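Bastdale Opens Its Doors to the Public
Robotics laboratory welcomes families, teachers and local employers

The Bastdale Robotics Laboratory held its annual open day on February 21, 2026, receiving 422 visitors over the course of the afternoon. Guests came from Reston and the surrounding towns, and many stayed until the building closed.

The longest line formed at the assembly bench, where Divina Panganiban and her colleagues were presenting a task familiar to anyone who has repaired a clock or a kitchen mixer. The robot must pick up small gears and place them on pins fixed to a round plate. Visitors were invited to stand at the rail and put questions to the team between attempts.

"People expect the heavy lifting to be the hard part," said Ms. Panganiban. "A gear this size asks far more of the machine. If the hole misses the pin by a little, the gear tips and the arm has to try again."

At one point in the afternoon, a gear rested on the right side of the white plate, its edge reaching past the rim, while two pins stood bare and two more gears lay on the black board.
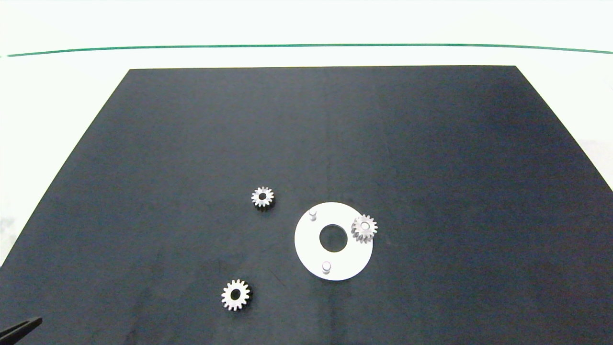
A Program for Schools
Lilla Győri, who directs education at the laboratory, used the occasion to announce a partnership with Stirkby Technical School. Beginning in July, 126 students will spend a week at Bastdale learning to program simple movements and to record the results of each attempt. Places are free – travel costs will be met by the Quiambao Fund.

Reynaldo Manalo teaches shop classes at Stirkby and attended with his two daughters. He said his students already cut and file their own parts, and he hopes they will bring some of them to the bench.

Applications are open to students in grades nine through twelve. Forms may be collected from the front desk at Bastdale or from the school office.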